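3.2 Equipment budget

The Flakham cell was planned around an arm the lab already had, so the budget covered only the gripper, the cabling, the bin and the mounting hardware. We priced each item for two sites, Flakham and Mitport, and treated the bins and clamps as consumables. Figure 3 gives the bin-picking setup at Flakham. 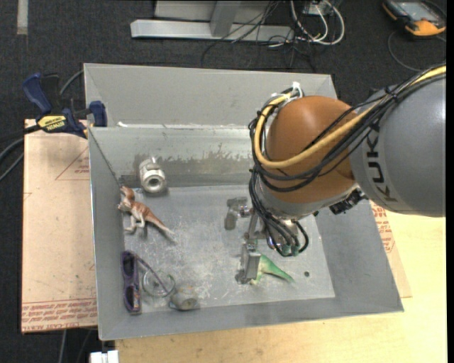 Figure 3. KUKA arm over the metal bin with mixed test objects. Photo: Flakham lab.

Cables run along the outside of the arm and are held with zip ties. An internal routing kit was quoted at $800 per arm — more than we had set aside for all wiring — and was left for the second year. The bin is held with an IRWIN bar clamp, budgeted at $20.

Spare gripper fingers were the hardest line to plan. Kołodziej quoted $720 a set and Zotik slightly less, but with a longer lead time. We ordered 2 sets from Kołodziej in June and moved the remaining funds to Mitport.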